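Parkonier Clay Studio Opens Spring Show of Handmade Tableware

6 February 2021 – Parkonier Clay Studio is thrilled to announce "Second Firing," a show of 148 new cups, plates and serving bowls by 20 local potters. It opens the first week of March in the front gallery on Esten Street, and admission is free.

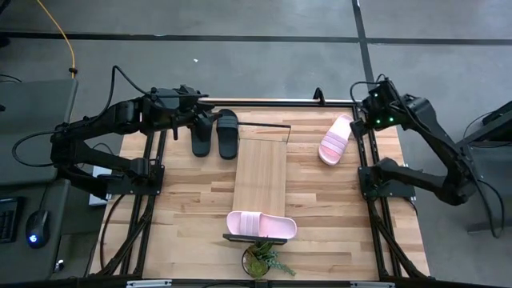
A pair of black slides on the wooden tabletop.

Every piece was thrown or hand-built over the winter, and all of it is meant to be used. Lihua Dong is showing a set of nesting bowls in a soft ash glaze she has been testing for two years. Edem Amoah brings tall pitchers with pulled handles – his first since moving from sculpture to kitchen pots.

"I can't wait for people to pick these up and feel the weight of them," said Ludivine Arnaud, studio director. "A mug makes so much more sense in your hand!"
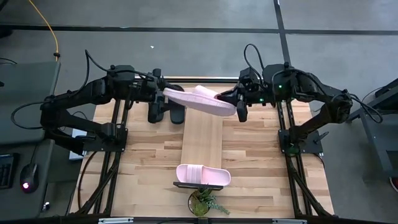 Santeri Kettunen will give throwing demonstrations each Saturday at 2 p.m., with room for 27 guests. Places are free but must be booked at the front desk. Bahman Mohammadi will lead a glaze talk on opening night, followed by tea served in cups from the show.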